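Search this manual Enter a word or part number Go

4. Setting up the small-parts store

Read section 3 first. If the Kiteo cabinet isn't anchored to the wall yet, stop and do that. A loaded cabinet with several drawers open will tip forward, whatever the leaflet says about its "self-balancing base." I have tested the base. It balances itself when the cabinet is empty.

This section covers drawers, labels, the stock list, and open trays. The manufacturer's own quick start claims the whole job can be done in an afternoon. Maybe it can, if your parts arrive already sorted and you never change your mind. Plan on a couple of days and be pleased if it's less.

4.1 Before you start

You will need:

- the cabinet, anchored
- the drawer dividers (in the flat bag taped inside the bottom drawer, easy to miss)
- a label printer, or a pen and masking tape
- the Burero stock list file, or a notebook
- the parts

The pen and the notebook are serious suggestions. The Arnska label printer makes a nice label, but it needs its own tape, and a roll gives 396 labels only at the smallest size, which you can't read standing up. At a useful size the roll runs out much sooner. If you have fewer than a couple of dozen drawers in use, masking tape will do fine and you can change it without swearing.

NOTE: Don't load the drawers as you unpack the parts. Everyone wants to. You end up with a cabinet arranged in the order the boxes were opened.

4.2 Fitting the drawer dividers

1. Take the drawer all the way out. Lift the front slightly at the end of its travel to clear the stop.

2. Set it on a flat surface. Fitting dividers with the drawer hanging from the cabinet is shown in the leaflet and does not work.

3. Push each divider straight down into its slots until it touches the floor of the drawer. If it stops partway, pull it out and turn it around. The two long edges look the same but only one has the chamfer.

4. Run a fingertip along the bottom of the divider. If you can feel a gap, small washers will find it.

5. Put the drawer back and open and close it a few times before you load it.

CAUTION: Do not trim dividers with scissors. They split along the length and leave an edge sharp enough to cut you. Use a fine saw and sand the end.

On the matter of how many dividers to use, the Kiteo catalog shows every drawer split as finely as it will go. It photographs well. In use, a compartment you can't get two fingers into is a compartment you empty by turning the whole drawer over. Start with 2 compartments in a shallow drawer and add more only when you've been annoyed by the lack of them.

4.3 Deciding what goes where

There are several systems for this and people will sell you a poster for each. The Nadar color plan is the one we get asked about most. It gives every family of parts a color, every size a shade, and expects you to remember which green means metric. Krishnamoorthy Nambiar ran it in our own shop through March and by the end he was reading the printed words and ignoring the colors. I'd skip it.

What we do instead:

1. Sort by what the part is for. Plumbing with plumbing, electrical with electrical. Sorting by material sounds tidy and sends you to three drawers for one repair.

2. Inside each group, go small to large, left to right.

3. Put the things you reach for most between your waist and your shoulders.

4. Put heavy things at the bottom. Boxes of nails and anything cast.

5. Leave some drawers empty. If the cabinet is full on the first day, you bought the wrong cabinet or you kept too much.

NOTE: A "miscellaneous" drawer is allowed. Two miscellaneous drawers are a sign that step 1 needs doing again.

4.4 Labels

1. Wipe the drawer front with rubbing alcohol and let it dry. The label tape is sold as sticking to anything. It does not stick to mold release, and new drawers have a film of it.

2. Write the plain name first, then the size. "Hose washer 3/4" is better than a part number. If you need the part number, put it in the stock list.

3. Put the label at the top left of the drawer front, clear of the pull.

4. Press it down from the center outward.

5. Put a sample of the part on the front if you have a spare and it's flat enough. A dab of hot glue is plenty. This beats any label for parts whose names people argue over.

If a label lifts at the corner within a week, the drawer wasn't clean. Sticking a second label over the first only gives you a thicker label that lifts.

Scannable codes: the Arnska printer can print them and the stock list can read them with a phone. I remain unconvinced. Harish Chowdary likes them and scans every drawer he opens. The rest of the shop does not, so the counts are wrong, so he recounts by hand. If every person who uses the cabinet will scan every time, turn codes on. Otherwise leave the box unchecked at Settings, Labels, Code.

4.5 The stock list

1. Open the Burero file and save it under a new name. The original is read-only on some computers and will let you type for an hour before mentioning it.

2. Enter one drawer per line: drawer number, name, size, supplier, reorder point.

3. For the reorder point, enter the quantity at which you'd start to worry. The file offers to calculate this from past use. On a new file there is no past use and it suggests 17 for everything, including water heaters.

4. Skip the "Forecast" tab.

5. Print the list and tape it inside the cabinet door. The printed list is the one people will read.

NOTE: Satish Subramaniam asks that you do not sort the list by name and then save. The drawer numbers do not move with the names in older versions of the file. We're told this is fixed. Keep a copy anyway.

4.6 Open trays for work in progress

Parts on their way in or out of the cabinet need somewhere to sit that isn't a coffee can. A shallow divided tray is cheap and good enough. The branded "transfer stations" in the accessories list are divided trays with a handle.

1. Use one tray per job. If two jobs share a tray, the leftovers go back to the wrong drawers.

2. Pick a tray with rims high enough that a rolling part stays in. Try it with a ball bearing or a pea.

3. Use the compartments in the order you'll need the parts, far side first or near side first, as long as you do it the same way every time.

4. Empty the tray when the job ends. The same day, if you can stand it.

CAUTION: Do not keep solvent-wet parts in plastic trays. Some trays sold as solvent-proof go soft and tacky, and there's no way to tell which from the packaging. Use a metal pan.

Clear lids are sold separately. They keep dust out and they also hide the fact that the tray hasn't been touched in a month, and they don't stack as securely as the catalog claims. Elango Venkataraman puts a sheet of cardboard over his with the job name written on it, and I can't find a fault with that.

4.7 Checking the setup

After a week of normal use, ask someone who didn't help set up the cabinet to find a few parts by name. Don't point. If they open the wrong drawer, the label or the location is wrong, and their memory is not the problem. Fix it then, while moving a drawer is still easy.

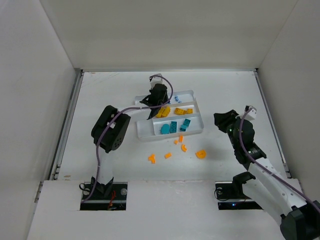
Repeat the check whenever you add a new group of parts. The leaflet recommends a full re-sort every quarter, which strikes me as advice from someone who sells labels. Move what causes trouble and leave the rest alone. Section 5 covers replacing worn drawer stops.

Section revised 26 April 2022. Corrections to Wendy Whiteley, manuals desk. Back to top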